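I first heard of Noémie Arnaud through my sister, who came home from Tikcombe with six jars of marmalade in her suitcase and barely any clothes. So when I finally got Noémie on the phone I had to ask how a person ends up making preserves for a living.

"By accident!" she said, laughing. "I was translating insurance papers. Then my aunt left me a box of recipes, and one was dated 1755. It was in terrible handwriting and it wanted sixty lemons."

She made it anyway (sixty lemons, in a rented kitchen with one good pot) and it was awful, so bitter that even the neighbor's kids wouldn't touch it. She's been tinkering with it ever since, and the version she sells now under the Delorme label keeps the long overnight soak but has a lot more sugar. 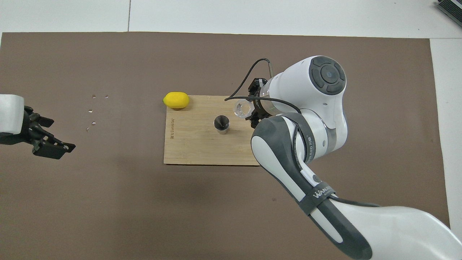 A lemon, a little metal cup and a wooden board.

I wanted to know about the peel, mostly for selfish reasons – mine always turns out like shoelaces. "You're rushing," she told me. "Simmer it until you can squash it between your fingers, and only then add the sugar. Once the sugar goes in, the peel won't get any softer."

We got sidetracked for a while on oranges. She loves the sour ones that show up in winter and thinks limes are more trouble than they're worth. October is her slow month, when she cleans the shop, argues with her jar supplier and reads old cookbooks in bed. She teaches then too, eight people to a class, and everybody goes home sticky.
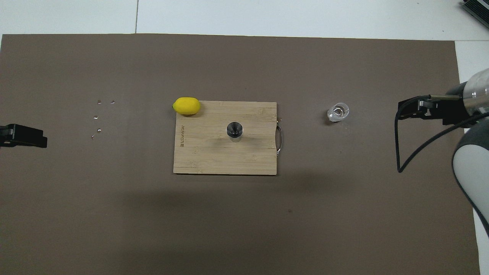
Do you need to buy pectin for marmalade?
Most of the time you can skip it, as the pith and seeds have plenty. Tie them up in cheesecloth and let them cook with the fruit.

Before we hung up I asked what she puts on her own toast in the morning. "Butter and salt," she said. "I smell lemons all day long."

Contact us | © 2019 Ridari Food Pages | Back to top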